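Chapter 8
Coming Attractions: How Audiences Learn to Want a Film

Think back to the last movie you couldn't wait to see. You knew the tone, the star, the big line from the trailer, perhaps even the colour of the poster, and you hadn't watched a minute of it yet! This chapter is about that wonderful stretch of time before the lights go down, and about the people who shape it.

Chapter 7 followed a film as far as the finished cut. Now we pick it up at the distributor's door. Our main case is Lerham, a small comedy-drama released by Estudetti on 651 screens one February, with a marketing budget so thin that the whole campaign rested on 2 trailers and a very good poster. We'll also spend time at the Rulville, a single-screen cinema whose manager cut her own preview reels — a habit that was once common in country towns and is well worth knowing about. 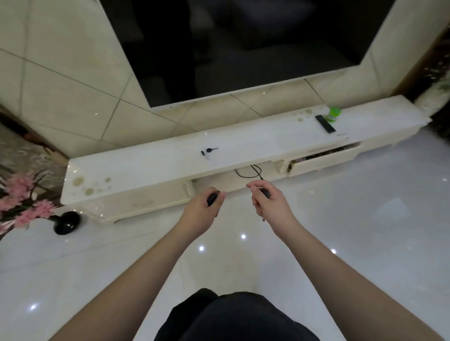
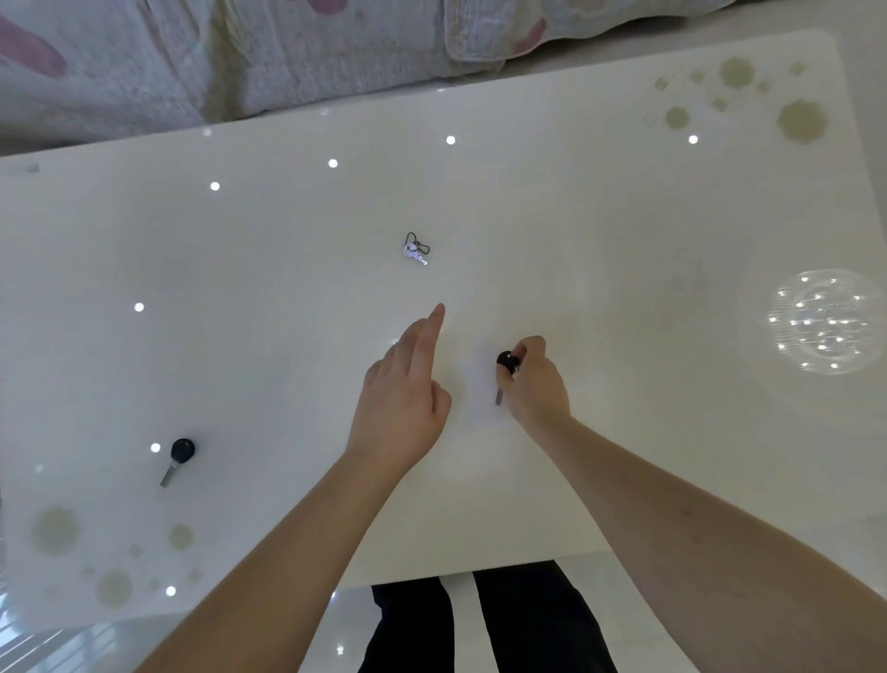 Figure 8.1 Forearms reaching toward a low white TV stand (first picture) and onto a glossy white tabletop (second picture).

A trailer is a film in its own right, with its own rhythm, its own music and sometimes its own plot. Editors borrow shots from anywhere in the feature and set them side by side, so a glance from the opening may seem to answer a question asked near the end. Once you start noticing this you'll see it everywhere, and I promise it makes trailers more fun to watch.

We begin with the teaser, move on to the full theatrical trailer, and then look at what happens when a campaign describes the wrong movie. Lerham is a terrific example. Its first trailer sold a broad farce; its second, cut by the Petrenko workshop, slowed everything down and let the quiet scenes breathe. Section 8.3 sets the two out shot by shot, along with 3,000 audience comment cards sorted by theatre.

Before you read on

Choose a film you know well and find its original trailer. Watch it once with the sound off, then again with your eyes closed. Jot down what each version seems to promise. Keep your notes handy, as you'll need them for the editing exercise in Section 8.2.

Key terms: teaser, theatrical trailer, tagline, button, voice-over, release pattern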